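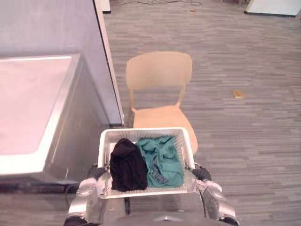

Getting Dark Clothes Through the Wash Without Turning Them Gray

I own a lot of black. It started as a style decision in my twenties and is now mostly a way to avoid making decisions. The trouble is that black cotton wants very badly to be gray, and for years I helped it along with hot water, too much detergent and a dryer setting best described as vengeful.

What follows is what I do now. Some of it came from my neighbor Birgit Weidemann, who still wears a black cardigan older than my marriage, and the rest came from ruining things.

Before the wash

Turn everything inside out. Most of the fading you see is rubbing, and you may as well let the side that faces your stomach take the beating. Zip the zippers. Leave shirt buttons undone, or the buttonholes will pull.

Check pockets. You know this. Check them anyway. One tissue can cover a pair of black pants so thoroughly that you will consider becoming a person who wears tweed.

Towels do not go in with darks, not even dark towels. A towel sheds like a nervous dog and everything near it comes out wearing the results.

New black jeans get washed alone the first 2 times. After that they can join the others.

In the machine

Cold water, short cycle, low spin. If your washer has 24 programs, as mine does, you will use three of them until one of you dies. The one called "Dark Care" on mine runs for two hours and I have never found out what it's doing in there.

Use half the detergent you think you need. Those chalky streaks on the shoulders of a black T-shirt are usually soap that never rinsed out. Liquid beats powder here. If the streaks have already arrived, run the load again with no soap at all and they'll generally leave.

Don't stuff the drum. You should be able to fit your hand in on top of the clothes. If you have to lean on the door to close it, that's two loads, and I'm sorry.

Vinegar: I know. Every laundry page on earth tells you to pour in vinegar. I tried it for a winter and my shirts faded at the usual speed. My kitchen ran out of salad dressing. Skip it.

Drying

Hang darks up, still inside out, and keep them out of direct sun. In June my clothesline gets sun until 8 in the evening, and a shirt left on it for a few afternoons will fade in a stripe across the shoulders, exactly as if you'd planned it.

Knits dry flat. Hang a wet sweater and you'll have a dress.

If you must use the dryer, go low and take things out a little damp. Clean the lint screen first, before the load and not after, when you're carrying things and will say you'll get to it.

When it's already gray

Black fabric dye works fine on cotton and linen. It does very little for polyester, including the stitching, so expect your seams to stay whatever color they were and tell people it's a feature. Wear gloves. Use a bucket you don't love. Rinse until the water runs clear, then rinse again, and wash the thing on its own before it meets the rest of your wardrobe.

For pilling, a cheap fabric shaver and a flat table. Go slowly around seams and stay away from cuffs. I have a small round window in one elbow from not following this advice.

Some shirts are past saving. Those are for painting the garage in.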